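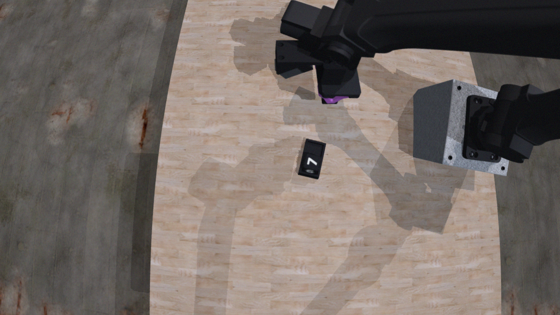

4. Surface pattern and the care of shared tables

4.1 Why the pattern was included

In the first part of the study we treated the table as one object with one finish. During the visits to the reading rooms in Irell and Velska this became difficult to defend. Staff who cleaned the tables every evening spoke mostly about the pattern of the wood, and only later about the oil or lacquer on it. A ring left by a cup was described as "bad" on one table and "nothing" on another, although both had received the same finish in the same month. We therefore returned to the material and coded each table top by pattern before we continued with the analysis of wear.

Two groups were formed. The first contains tops made of wide boards, where the grain can be followed by the eye over a long distance. The second contains tops with short, narrow strips, of the kind that people call butcher-block or parquet depending on where they have met it first. Figure 1 illustrates the second group with a rendered surface in pale beige and tan, with fine brown grain and a pinkish streak in places. Color differences from one strip to the next were common in the tables of this group, and they turned out to be important for how marks were reported.

4.2 Material and procedure

The material consists of 379 reports of surface damage from 16 reading rooms. The reports were written by the staff in their ordinary maintenance books, and they were not written for us. This has an advantage, as the writers did not adapt their language to a research project, but it has also the weakness that some rooms reported much more eagerly than others. In one room in Velska every scratch was entered with its position on the table. In another room of the same size the book mentions damage only when a table was taken away for repair.

Each report was read twice, with a pause of several weeks between the readings. In the first reading we noted the type of mark: ring, scratch, dent, stain from ink, raised grain, or other. In the second reading we noted the words that were used about how visible the mark was. Where the report gave no such words the entry was left blank, and we did not try to guess from the type of mark. Disagreements between the two coders were discussed until one code was accepted, except for eight reports, which were so short that they were removed from the part of the analysis that concerns wording.

The finish was recorded separately. Most of the tables had been oiled with Palomino, a hard oil which the regional purchasing office bought for all rooms. The remaining tables carried the lacquer of the original maker, Jaker. Because nearly all Jaker tables had wide boards, it is not possible to separate completely the effect of the lacquer from the effect of the pattern. Comparisons in the rest of this section are for this reason limited to the oiled tables, if nothing else is stated.

4.3 Rings and stains

Rings were reported more often on wide boards. This was true in both towns, and it did not change when we left out the rooms where drinks are permitted. The wording was also different. On wide boards a ring was "clear", "ugly" or "seen from the door". On short strips the writers more often used expressions such as "only in low sun" or "found when wiping". One writer gave a table number and then added that she could not find the mark again the next day.

We interpret this with some care. A ring crosses several strips when it lies on a short-strip surface, and the strips already differ in tone. The edge of the ring is then interrupted many times – it competes with edges that belong to the table. On a wide board there is little to compete with. It is probable that the number of rings made by the visitors was similar and that the number noticed was not, but the maintenance books cannot prove this, and we did not count marks on the tables ourselves.

Ink behaved in another way. A dark stain was reported with equal annoyance on both kinds of table, and pattern seems to give no protection when the contrast is strong enough.

4.4 Raised grain and open joints

For raised grain the order was reversed. Short strips have more glue lines for each unit of surface, and the neighboring pieces do not always move in the same direction when the air in the room becomes dry. In July, when the windows in Irell stand open for most of the day, there were almost no reports of this type. During the heating season they returned. The typical wording was about touch and not about sight: a sleeve caught, a sheet of paper was torn by the pen, a palm felt "a step".

Raimo Suominen, who repaired the furniture for both towns during the whole period, explained in our interview that he could see from the shape of an open joint if the table had stood beside a radiator. He had a strong opinion that the tops should be oiled from below as well. According to him this was done on seven tables in Velska as a trial, and he did not need to repair a joint on any of them afterwards. The maintenance book confirms that there were no reports from these tables, but it does not state where in the room they stood, and it may be that they were simply far from the heating.

4.5 Consequences for maintenance

The present rule in both towns is that every table is oiled at the same interval. Our material gives some reason to doubt that this is the best use of the time. Wide boards are judged by the eye, and the complaints come when a mark is visible from a distance. Short strips are judged more by the hand. A table of the second kind can look acceptable for a long time while the joints become slowly dry, and the first report may then come when the damage is already done.

A practical change would be to inspect short-strip tops by touch at the start of the heating season, also when nothing can be seen on them. Two of the rooms in Irell have done something similar by their own initiative. Their books contain fewer reports of open joints than the books of the neighboring rooms, although these rooms are also the smallest in the material and have few visitors in winter. The question of how visitor numbers affect the reporting is treated in Section 5.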